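I own 22 rolls of tape. I know, I know! It started with a move to Grimholm last August, when I ran out of the brown stuff halfway through the kitchen and swore it would never happen again. Now there's a whole drawer, and I've got opinions about every roll in it.

Black electrical tape is my first love. It stretches, it hugs a curve, and if you overlap each turn as you go it'll hold a plastic wrapping snug around almost any awkward shape.

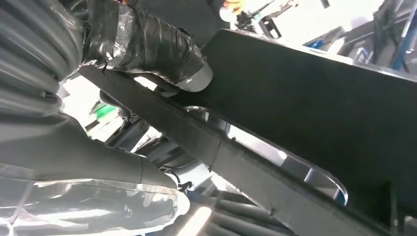

Black tape in overlapping bands, with a shiny strip of clear wound over part of it.

Plastic sheeting is the other half of the story, and I used to be terribly stingy with it. I'd pull it tight and then wonder why it split at the corners (my poor Ellska lamp). These days I cut it too big and let it crumple.
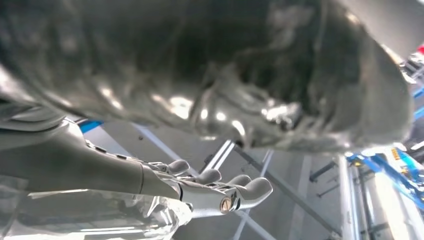 I buy mine from Kongkaew, in a 20-foot roll, and it lives behind the bedroom door where I trip over it constantly. The folds look messy, sure, but they give you something to grab when you're ready to unwrap.

Then there's yellow tape on carpet, my newest obsession. Two strips meeting in a sharp corner and you can see right away where the bookcase is going to go.
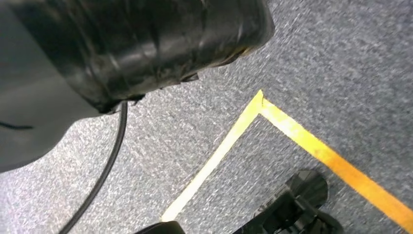
Will floor tape pull up the carpet fibers?
It depends on the pile. Try 3 inches of it somewhere hidden, leave it overnight, and peel it back slowly and low to the floor.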